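Clanivow Side Table

The Clanivow is a small table for a workroom, hallway or spare bedroom. The top has a light wood-grain finish and the legs are slender and tapered, so it takes up little visual space next to larger furniture. It is sold by Trirkance as a single piece, with the legs packed separately from the top.

Assembly needs one screwdriver. Fit the legs with the top face down on a blanket, tighten each one by hand, then go over them all again once the table is upright. Check the screws after the first month of use. 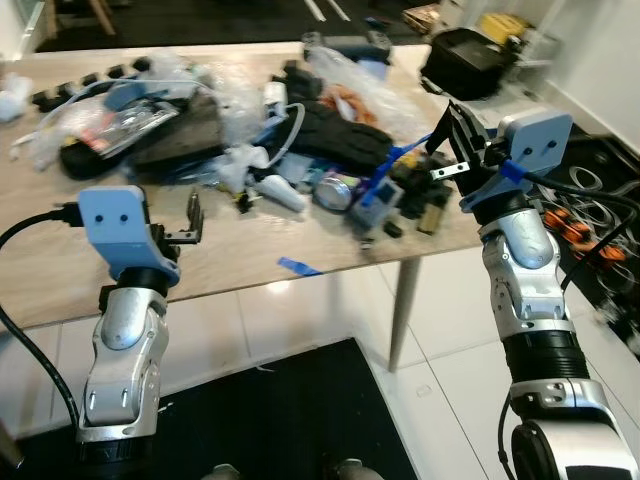 Many customers buy it as a drop-off table for cables, packaging, gloves and other odds and ends waiting to be sorted. It can also hold a power strip toward the back edge. Spread heavy items over the top and keep the total load under 300 pounds. Lift the table to move it. Dragging puts strain on the legs.

Wipe the top with a damp cloth and dry it afterward. Do not use scouring pads or solvent cleaners.

Orders ship in 3 to 5 working days. Replacement legs and screws are available from the Pendside warehouse. For quantity orders, contact Maja Szulc in the sales office.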